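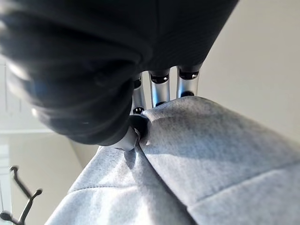 Heather gray up close, with the darker flecks that give the color its name.

The Gray Sweatshirt, Washed and Put Away

Esperanza Blackwood has worked at Boateng Laundry in Tadthorpe long enough to know what comes through the door on a Thursday. There are work shirts and bed sheets, and there are gray sweatshirts. Last November the shop kept a tally for the first time and wrote down 957 of them in one month, most of them some shade of heather gray.

"People bring them in with everything else and don't think about them," she says. "Then one day the inside is all pills and they want to know what we did."

What happened to the inside is usually the dryer. Sweatshirt fleece is a knit with loops on the back that have been brushed until they stand up. High heat and a crowded drum rub those fibers against each other and against whatever else is in the load. A towel is one of the worst things to wash with a sweatshirt. Jeans are not much better, and zippers snag the knit.

Blackwood's own method is simple. Turn the sweatshirt inside out and close any zipper. Wash it cold with other soft things, on the regular cycle, with less detergent than the cap suggests. She skips fabric softener, which coats the fleece and leaves it flat. If the label allows a dryer, she uses low heat and takes the sweatshirt out while the cuffs are still a little damp, then lays it over a rack.

Heather gray hides a lot. The color comes from mixing light and dark fibers before the yarn is spun, so lint and small marks get lost in it. Grease does not. A spot of cooking oil dries darker than the fabric around it and can set in the dryer. At Boateng they work a drop of dish soap into the spot with a thumb, leave it for a few minutes and rinse before the wash. If the mark is still there after washing, the sweatshirt goes back in the sink and stays out of the dryer.

Folding is where most people give up. A sweatshirt is thick, the hood has no flat side, and the sleeves are longer than they need to be for any neat rectangle. The shop's folders lay it face down and smooth it from the middle out. One side comes in to the center of the back with its sleeve folded straight down, then the other side. The hood is laid flat over the back. After that the bottom hem comes up in two folds.

For a deep drawer, Blackwood prefers standing them on edge in a row. On an open shelf she stacks no more than five, heaviest at the bottom. She doesn't like hangers for fleece at all, having seen too many shoulders with bumps in them.

The older ones have their own shelf at her house in Flestedwood. Her oldest is from Gruvia, a summer camp where she washed dishes as a teenager. The lettering is gone and one cuff has been sewn back on with the wrong color thread. She wears it to rake leaves and washes it by itself in the sink, with a capful of mild soap, pressing the water out against the side of the basin. It takes two days to dry in cool weather.

"I have newer ones," she says. "They're in the drawer."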